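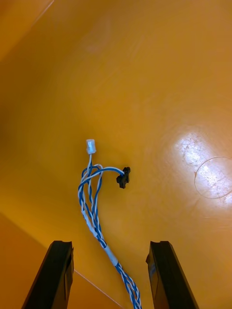

Rat call-outs in Prelwood are up again, with 60 logged by pest firm Flirkley since the start of November, most of them from the terraces behind Emska Road. Lofts and kitchen voids are the worst hit. Chewed cable is the usual first sign, so check any wiring you can see, even twisted blue and white stuff like this, for bare patches or tooth marks. Dont touch it if you find any - ring an electrician.

Free bait box checks at Turunen Hall, 10am to 2pm. Bring your postcode. Places limited to 14 housholds, no booking.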